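Gridine hand pump, three-stage, for PCP air rifles. Used since February on a Kang carbine with a 198 cc tube.

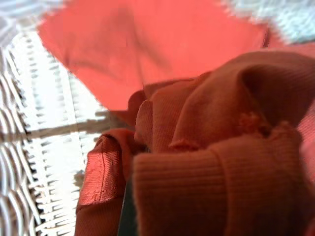
Ribbed knit over coral fabric.

From 90 bar, the fill to 2,000 psi goes in sets of 5 minutes with a rest between. The gauge reads slightly low against my Prelumeo test gauge.

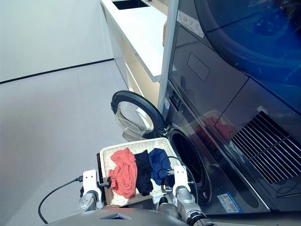 Front-loader, door open, dryer stacked on top.

The base is steady and the feet fold. Handle grips are hard plastic and could be thicker.

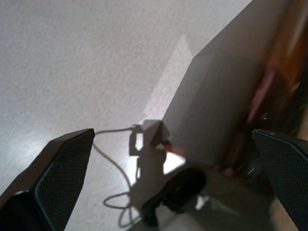

The bleed screw comes all the way out if turned too far, and its O-ring comes with it. The ring is small and black. On a pale gray floor with fine dark flecks, like this one, it is slow work to find. Totdale sells spares in the standard size.

Moisture control is the weak point. The filter 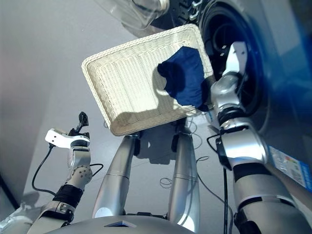 is a plain felt plug and needs changing often. Seals have held so far. Good value for one rifle, too slow for two.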